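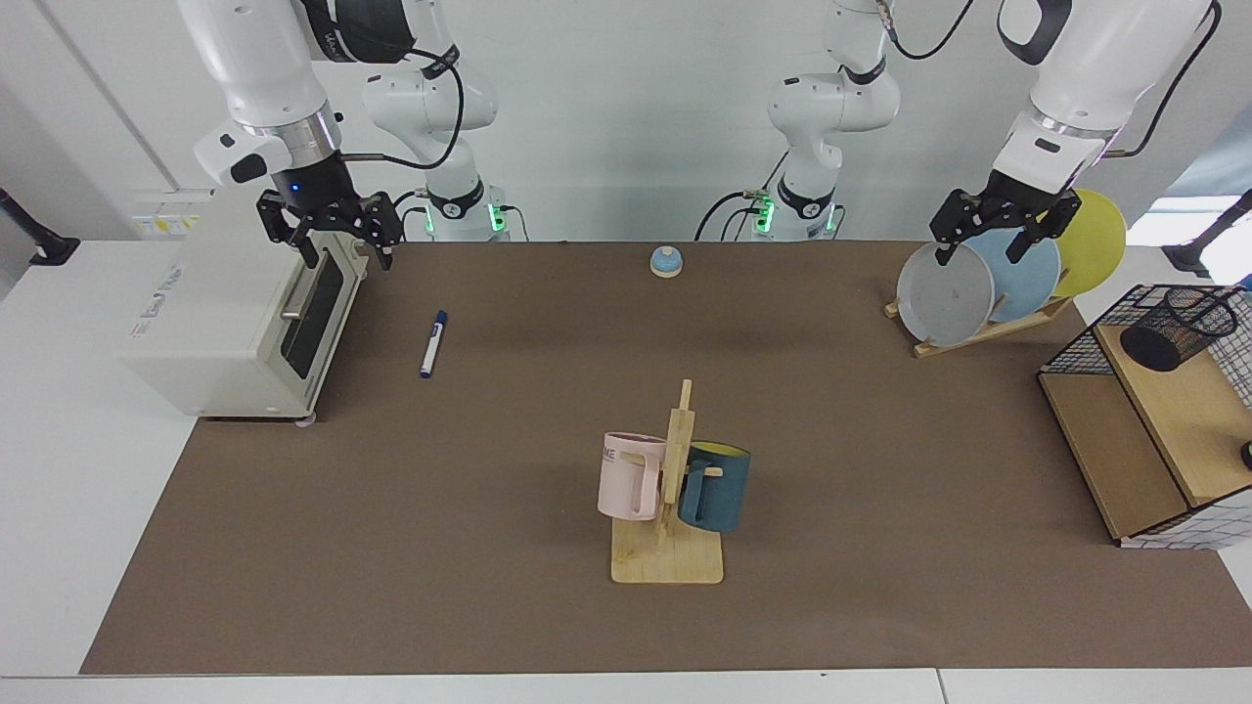

One regular at the Wostalley supper club reckons she hasn't bought a sliced loaf since February, and after tasting what came out of the village bake-off we can well believe her!

Home | Village News | What's On | Food & Drink | Letters

Wostalley's spring bake-off filled the hall from mid-morning, and what a turnout it was. The organisers took in 64 entries, with loaves, buns, tarts and one enormous plaited thing with poppy seeds that drew a small crowd of its own. Tickets and tea brought in £2919 for the new hall roof, which beats last year by a long way.

The small-oven class was new this year and it was a joy. Everything in it had to be baked in a countertop oven, so there were plenty of neat little cobs, cheese scones and trays of shortbread. First prize went to a rye and caraway loaf with a crackling dark crust, and second to a batch of cardamom buns that had all gone by lunchtime (we got the last one, sorry).

Over at the long tables the Pinville bakers arrived with their sourdoughs and very nearly swept the bread classes. Their walnut loaf was a real beauty – chewy, nutty, still faintly warm in the middle – and several people were asking for the starter before the judging had even finished. Wostalley held on to the fruit cake cup, though, by 2 points, to a very loud cheer.

The children's table had gingerbread houses, a gingerbread bus and a hedgehog made of bread rolls. Every child who entered went home with a wooden spoon and a bag of flour.

Recipes from the winning bakers are being gathered into a booklet, on sale at the hall from June. Pinville hosts the return match in October, and entry forms will be at both village shops from the end of August.

Filed under: Food & Drink, Village Life

More from Village News
Pinville allotments open their gates
Footpath by the mill to be resurfaced
Hall roof appeal: how to help
Plant swap returns in May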